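Statance is a method for teaching a pair of robot arms to tidy a tabletop, sorting everyday things into bins according to spoken or written requests. It was developed at Tumholm by Úna Sheehan and Niamh Mac an tSaoi, and it grew, rather happily, out of an earlier project called Jondow, in which a single arm did all the work and spent a good deal of its day reaching across itself.

The idea at its heart is a friendly sort of division of labour. Each arm learns its own half of the table from recorded demonstrations, and a small shared model (the authors call it the "neighbour") learns when one arm ought to wait for the other. The first collection held 1,319 demonstrations, of which 486 involved soft items such as cloths, always the trickiest to let go of neatly. 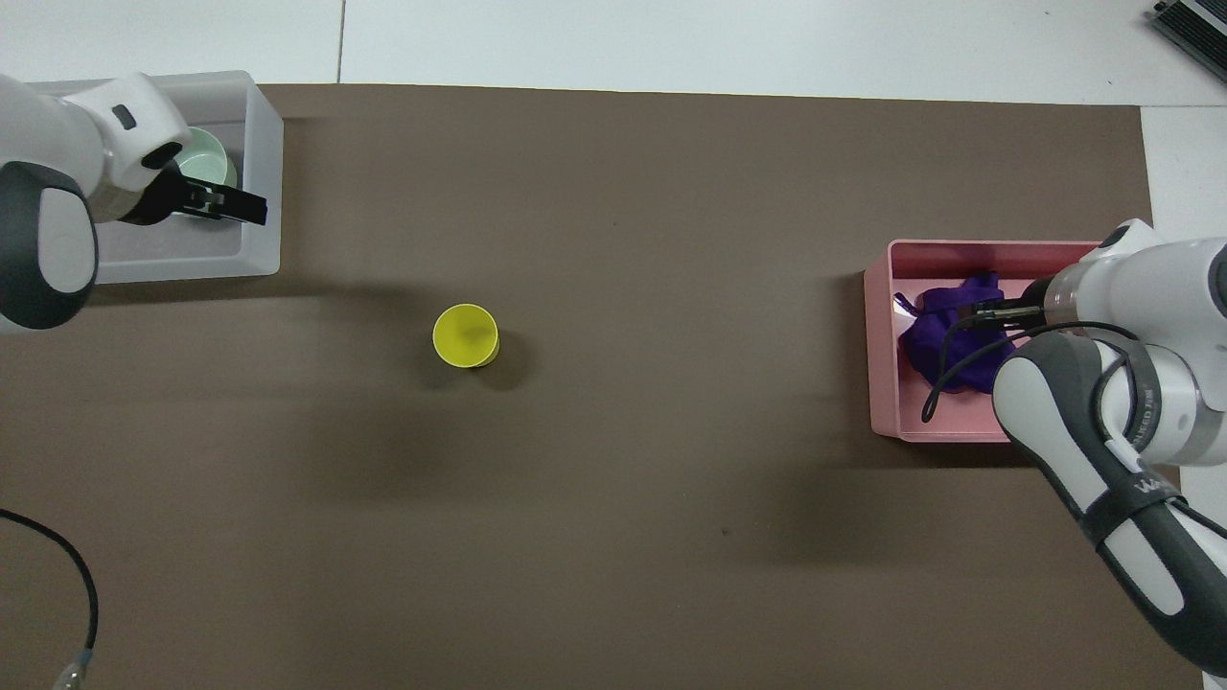
Training on both halves together gave steadier results than training each arm alone, particularly with cups and bowls of different colours, though folded fabric remained a weak spot. A later version, trained on over 800 further demonstrations, added recovery from dropped items.

See also: Jondow; Bimanual manipulation; Imitation learning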